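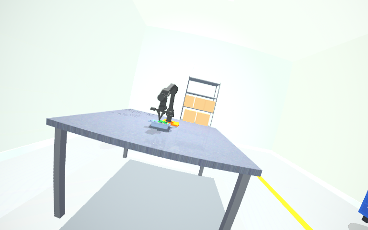

Euan Jardine, Projekt Moncrieff, Standort Stunasside

4 Was sich am Arbeitsplatz ändert

In diesem Abschnitt geht es endlich um die Leute, und ich gebe zu, dass ich mich beim Schreiben am meisten darauf gefreut habe. Bei Jorkmont in Stunasside werden Kleinteile für Steuerkästen vorsortiert und bereitgelegt, bisher komplett von Hand. Die Zelle, die das teilweise übernehmen soll, gibt es vorerst nur als Simulation (Abb. 1): ein Tisch, der Arm darauf, dahinter das Regal mit den Kartons, am Boden die gelbe Linie. Mit diesem Modell bin ich im Juli in die Frühschicht gegangen und habe gefragt, was die Kolleginnen und Kollegen davon halten.

Zuerst kam eine Frage, auf die ich schlicht nicht vorbereitet war, nämlich wo man denn steht. Ich hatte Taktzeiten dabei, Greiferfolge, eine schöne Kurve über 1000 Durchläufe, und dann redeten wir eine halbe Stunde lang über Laufwege! Wer heute vorsortiert, steht am Tisch und hat beide Nachbarn im Blick. Künftig steht dort der Arm, und der Mensch kommt zum Nachfüllen und geht wieder. Das klingt nach einer Kleinigkeit, aber an diesem Tisch werden auch Schichten getauscht, Fehler besprochen und Neue angelernt. 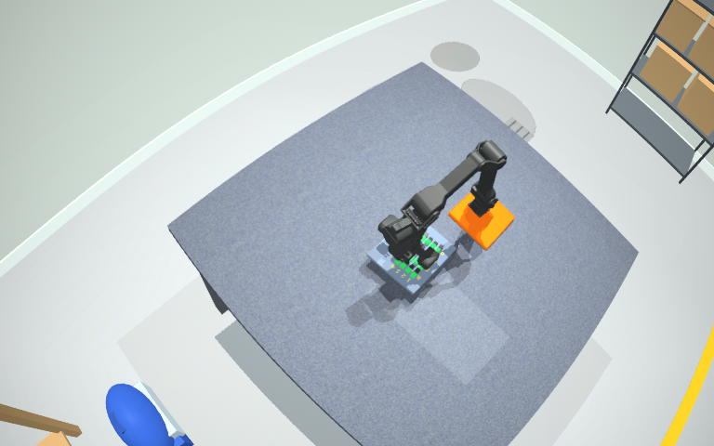

Abschnitt 4.1 | Text und Interviews: Euan Jardine

Wer füllt nach, und wer entscheidet?

Die Steuerung von Hereo (so heißt unsere Software, der Name ist älter als das Projekt) meldet, wenn ein Teil nicht sauber gegriffen wird. In der Simulation passierte das bei 82 von 870 protokollierten Griffen. Ich fand die Zahl ordentlich. Eine Vorarbeiterin rechnete sie mir dann auf eine Schicht um und fragte, ob sie jedes Mal alles stehen lassen soll, wenn es piept — eine sehr berechtigte Frage, über die ich vorher viel zu wenig nachgedacht hatte.

Wir haben danach zwei Varianten durchgespielt. In der ersten wird jede Störung sofort gemeldet, in der zweiten legt der Arm das Teil beiseite und sammelt die Fälle bis zur nächsten Runde. Die zweite Variante kam deutlich besser an, weil man sich die Arbeit selbst einteilen kann. Langsamer ist sie auch, das will ich nicht verschweigen, und in der Planung gab es dazu lange Gesichter.

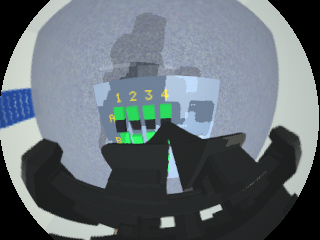

Dann die Sache mit den Bezeichnungen. Ich hatte angenommen, dass Buchstaben für die Reihen und Zahlen für die Spalten jedem einleuchten. In der Halle sagt man aber »vorne links« oder »das zweite von hinten«, und vorne ist natürlich da, wo man gerade steht. Schaut der Mensch von der einen Seite und der Greifer von der anderen, redet man prima aneinander vorbei. Seit wir in den Gesprächen nur noch »A3« oder »B1« sagen, geht es besser, auch wenn es für mein Gefühl ein bisschen nach Schiffeversenken klingt.

Beim Anlernen haben wir mit fast 100 Minuten pro Person gerechnet und damit ziemlich danebengelegen. Die Bedienung saß schnell. Zeit brauchte das Vertrauen, also die Frage, wann man dem Arm etwas überlässt und wann man lieber noch einmal hinsieht.

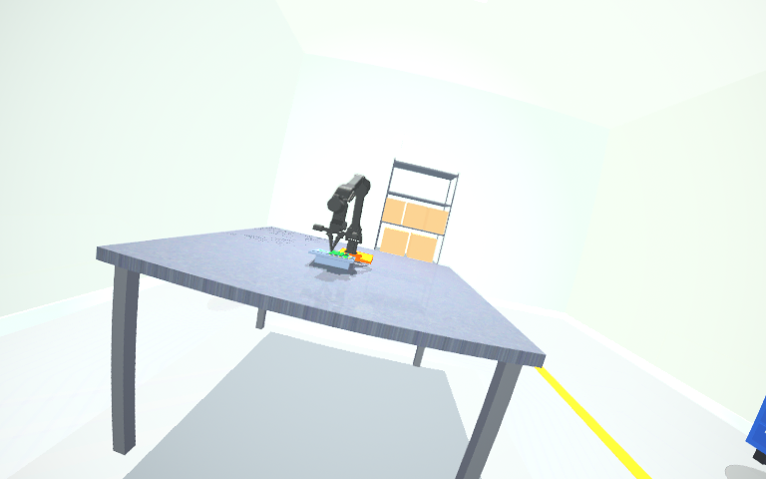
Bei der Entlohnung wird es heikler. Vorsortieren ist bei Jorkmont niedriger eingestuft als Prüfen, und wer künftig die beiseitegelegten Teile beurteilt, prüft nun einmal. Ich habe das in jedem Gespräch gehört, meistens ziemlich am Ende, wenn das Aufnahmegerät schon aus war (die Zustimmung, es trotzdem zu verwenden, habe ich mir jeweils geben lassen). In unserem Projektantrag kommt das Thema mit keinem Wort vor. Für die nächste Phase steht es jetzt drin, zusammen mit den Laufwegen, und über die Auswertung der Schichtpläne berichte ich in Abschnitt 5.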